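Cable season at the Stindik bench

If you've walked past the back room lately and wondered why we're so excited about a phone charger, come in and let us tell you! The Stindik project has moved on to cables, and it's easily the most fun we've had since the cup-stacking work wrapped up in December.

For anyone new to the newsletter, Stindik is our attempt to teach a two-armed robot everyday desk jobs by showing it, over and over, how a person would do them. One of us steers both arms through a job from start to finish, the joint positions and camera views get saved together, and that becomes one example. Do it enough times, with enough variety, and the learning system starts to pick up the pattern. As of April 2025 we have 3805 examples in the library, and 1013 of those are from the charger job alone.

Why chargers? Because cables are wonderfully awkward. A cup is the same shape wherever you put it down, but a cord takes a new shape every time you let go of it. Ivana Aravena, who has steered more of these than anyone, says she's never seen the same tangle come up a second time, and that's precisely what makes the examples worth having.
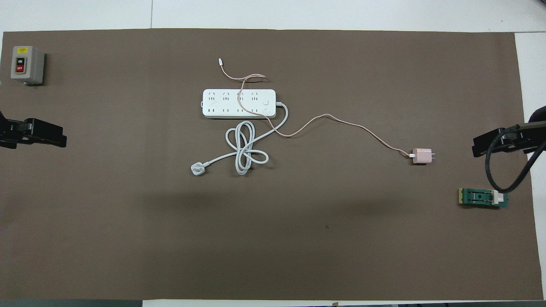
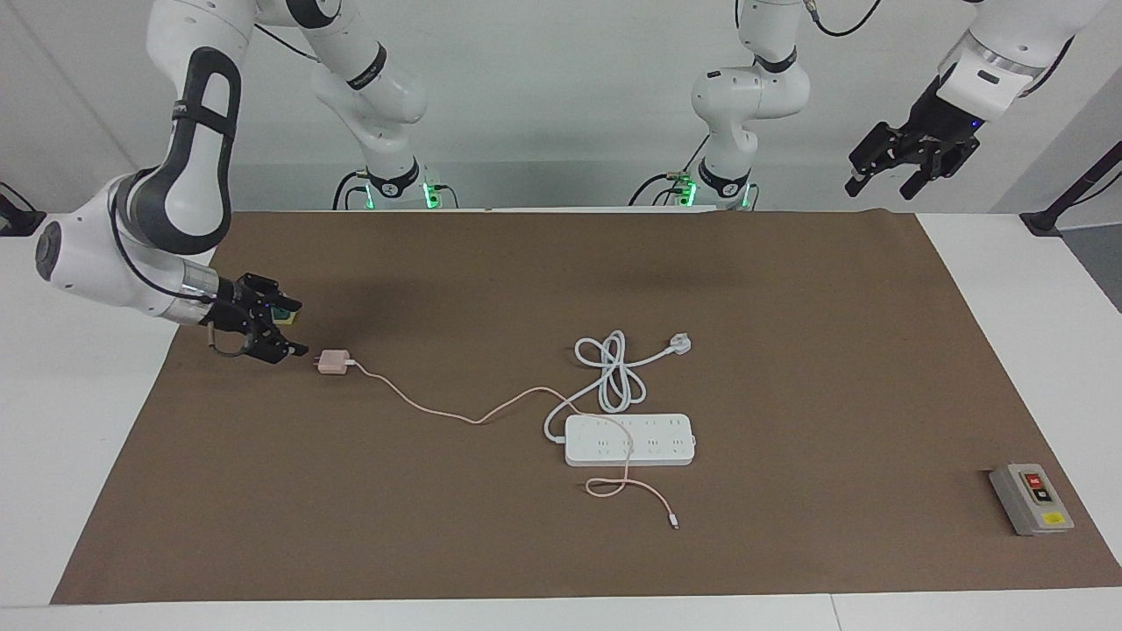 The job itself sounds simple: pick up the charger, turn it the right way round, bring it to the power strip and line up the prongs. Turning it is where the good stuff happens. Sometimes one gripper can manage alone, and sometimes you need to pass the charger across to the other side (we love a handover). Taner Bayram has been pushing for more examples where the first grasp is a bit off and the person steering has to fix it, and he's won us all over. A library full of perfect runs doesn't teach much about recovering from a poor one, so we've stopped throwing out the wobbly ones. If the job gets finished, it stays in.

We've also changed how we set up between runs. We used to lay everything out neatly from a printed sheet, and the early model got very good at neat tables and fairly hopeless at anything else. Now we shuffle the lot, colour and clutter included, and leave the cords however they land. The latest training run used the new examples only, and the arms were noticeably calmer around loose cable. We cheered, loudly enough that the people next door came to check on us.

Next up is a batch of 59 fresh layouts, which Taner is sketching out now. After that we'd love to try longer jobs, with unplugging and tidying up in the same run.

If you'd like a turn at steering, put your name on the sheet by the door. Ivana runs the practice sessions and you don't need any experience.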